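Gripper width drifts when holding soft items

tkessel
Grivari driver, position mode. Width reads fine on rigid parts, but on fabric it creeps closed and the planner flags a lost grasp after 600 ms.

hzurcher
Filter problem. Raise the window to 5 samples.

mopani_r
Disagree. A longer window only delays the flag. Threshold on width rate, per material.

tkessel
Tried 5 on Tuesday, same flag, just later. Dark felt-like stuff is worst – segmentation loses it against black cloth
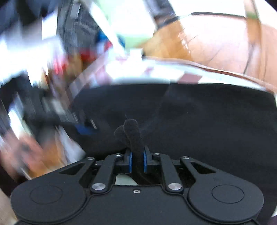 so I can't fall back on vision either. Will try the rate threshold.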